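Catch dish for the workbench: plain or magnetic?
Forum > Workshop > Storage and small parts

cuvutgate_dec
Monday, June 20, 2022
Trying a shallow dish as the landing spot for anything small that ends up on the bench. 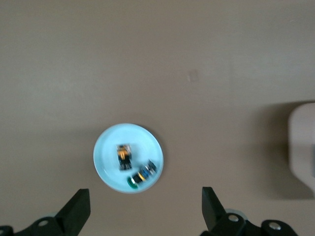 Light blue dish on the gray surface, two items in it.

Diameter is saucer size. The pale interior gives decent contrast against dark parts. Question is whether a low rim is enough or if I should go to a magnetic tray.
Declan Inskip

flastar74
Magnetic only helps with ferrous parts. If the long banded piece with the green cap isn't ferrous, a magnet may do nothing for it. Keep the dish, get a deeper one. A piece lying that close to the rim will roll out on the first bump.

mpalfi
Disagree on depth. A deep bowl turns into storage. With a shallow one you see everything from above and empty it the same day. I have used the Zevora 500 tray since November and it holds too much, which is the problem.

flastar74
Then your problem is emptying it, and the tray has no part in that.

mpalfi
Partly true. Still, limit the volume and the pile is limited too.
Máté Pálfi

cuvutgate_dec
Staying shallow for now. Would a mat underneath stop it from sliding? The surface is smooth.

szucs_bench
2 mm rubber sheet, cut just inside the footprint of the dish. Contact cement is not needed. Mine has stayed put on a painted top.

flastar74
Agree on the rubber. I still say deeper.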